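I'd been emailing with Letay Tamiru for most of March before we finally found an hour to talk. She writes the planning layer at Vinico, a small shop in Hutport that makes software for two-armed robots, and I wanted to hear about Arketine, the planner she's been building with Ekrem Karakaya. I figured we'd start with the clever stuff. We started with logging.

"Timestamps," she said, before I'd even got my notebook open. "You want to know where my winter went? Timestamps."

Each arm's motion data and each camera's images arrive on their own schedule, and the planner has to decide which picture goes with which arm position. For a long time Arketine just grabbed the newest of everything. That's fine while the arms are still, and pretty bad once they're moving, because the planner thinks the gripper is somewhere it was a moment ago. Letay found it while going through run 2869, where the left arm kept aiming a bit short.

"Ekrem said calibration. I said calibration. We recalibrated 3 times!" She laughs about it now (I'm not sure she did then). "Then I plotted the clock on the images against the clock on the joints and there was this lovely steady gap. I felt sick and happy."

So now everything goes into a short buffer, and the planner asks for the state of the world at one particular time. If it can't get a matching set, it waits. Ekrem, who joined us halfway through with a sandwich, says the waiting was a harder sell than the buffer. He likes fast robots.
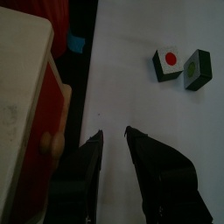
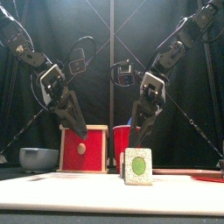

The wrist view with two blocks on the white top, and the fixed view with both arms over the table.

I asked what the wrist view gives you that the wide one doesn't, and she got very animated. Up close you get good detail on the thing you're about to grab, but you lose most of the table. From the fixed camera you get the whole layout, except that one object can hide behind another, or behind a gripper. Arketine keeps a running guess for every object and a score for how much it trusts that guess, and the score drops the longer the object goes unseen.

"The old version forgot things," Ekrem said. "Block goes behind the cup, block doesn't exist anymore. Like a baby!"

Letay wanted me to know that the memory part was mostly Aileen Macapagal's idea, and that Aileen also wrote Chae, the replay tool they all live in. You load a run, drag a slider, and see what the planner believed next to what the cameras saw. I got to play with it for a while and I could have stayed all afternoon. You can even change a setting and rerun the planner on the old data without touching an arm.

What about two arms wanting the same bit of space? For now it's pretty simple: one arm reserves a region, the other plans around it or holds off. "It's polite and it's slow," Letay said. She'd like both arms to plan together, but the search gets big fast, and she has 12 other tickets open ahead of it. Ekrem thinks she should skip the tickets. They went back and forth on that long enough that I finished my coffee.

My last question was what she'd tell somebody starting on this kind of code. She thought about it for a bit. "Save the raw data with the raw clocks. Don't tidy it on the way in. I tidied it on the way in for a year." Then she had to go, as Aileen wanted the slider fixed.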